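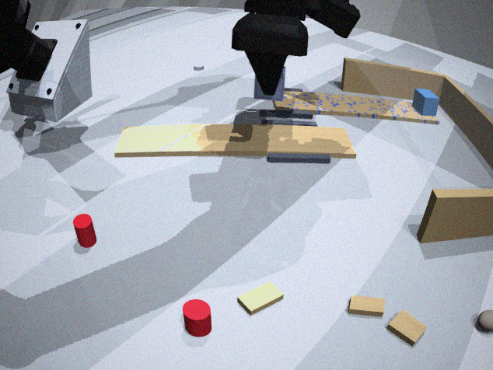

4.2 Grain and shadow edges as separate sources of error

The model in Section 3 treats the visibility of a shadow edge as a function of edge contrast and edge width alone. This holds for clean images. It does not hold once fine grain is added, and the size of the departure depends on the lightness of the surface on which the shadow falls. Figure 4 has both features in one rendered view: patches of lighter and darker tone on a pale surface, and a fine grain over the whole image. We treat the two as separate sources of error below and then consider them together.

Grain was described by its standard deviation in lightness units and by its mean spatial frequency at the eye. Viewers sat at a fixed distance of 90 cm, so the second quantity could be computed directly from the pixel pitch of the display. All sessions used the same Vuvden panel, warmed up before each block and checked against a spot meter. The panel was stable within a block but drifted slightly between February and the end of testing. The drift was corrected in the analysis by rescaling each block to its own white reading.

Viewers were shown a pair of images and asked which one had the sharper shadow edge. They could not skip a pair or return to an earlier one. A total of 98 viewers took part, of whom 62 were tested at the Nurbridge site and the rest at Geagea. After the removal of responses faster than the cutoff given in Section 3.4, 1876 responses to grain pairs remained. The removed responses came mostly from the last block of each session, which suggests tiredness or boredom but does not separate the two.

On mid-gray surfaces, grain lowered edge visibility in the expected direction. Stronger grain made a sharp edge look softer, and the effect grew smoothly with standard deviation. On pale surfaces the pattern was different. Weak grain had almost no effect on the judged sharpness of an edge, and moderate grain made a wide edge look slightly sharper than the same edge without grain. Several viewers remarked after the session that the grainy version "looked more in focus." This agrees with the common view among printers and photographers that a little grain hides softness, although we know of no earlier test on cast shadows in which the lightness of the surface was varied.

A possible account is that viewers judge sharpness from the finest detail present near the edge -- whether or not that detail belongs to the edge. On a pale surface, weak grain supplies fine detail without enough contrast to break up the boundary. On a darker surface, the same grain covers a larger part of the contrast range and begins to compete with the boundary itself. The account predicts that coarse grain should lose this benefit at every lightness level. The coarse-grain pairs support the prediction, but there were too few of them for a firm test.

Straight and curved edges were compared in a smaller set of pairs. Straight edges were judged sharper overall, and the difference did not change with grain level. We therefore pooled the two shapes in the fits reported in Section 4.3.

The fits were made with the Wadus package, using one slope per viewer and a shared term for surface lightness. Adding a product term for grain and lightness improved the fit at both sites. Adding site as a factor did not. A simpler version with a single slope for all viewers gave the same ordering of conditions but left large errors for viewers who relied heavily on one side of the display. These viewers were kept in the data. Hammad Bangash repeated the fits with the side-biased viewers removed, and the product term changed very little.

Two limits apply. The grain was static, and moving grain may be averaged over time by the eye -- so the results should not be carried over to video without a new test. Room light was also held constant. A brighter room would reduce the contrast of both edge and grain on the display, and the present data do not show which would be affected first.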